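So the gripper budget, round two! I had 1000 set aside for the Wosley setup and the quote from Lurkard came back at 677 for the pair, which left me feeling rich for one whole Tuesday. Then I remembered spare finger pads (60 a set – ouch) and shipping to Barkirthorpe. I'm still going for it, but the second clothing rack can wait until September. Hangers are cheap, at least.
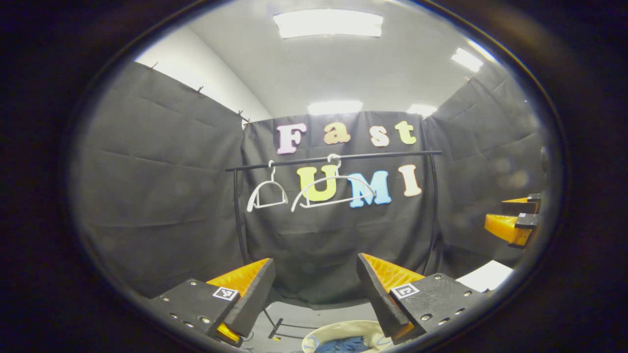

Orange finger pads, two white hangers and the foam letters on the back curtain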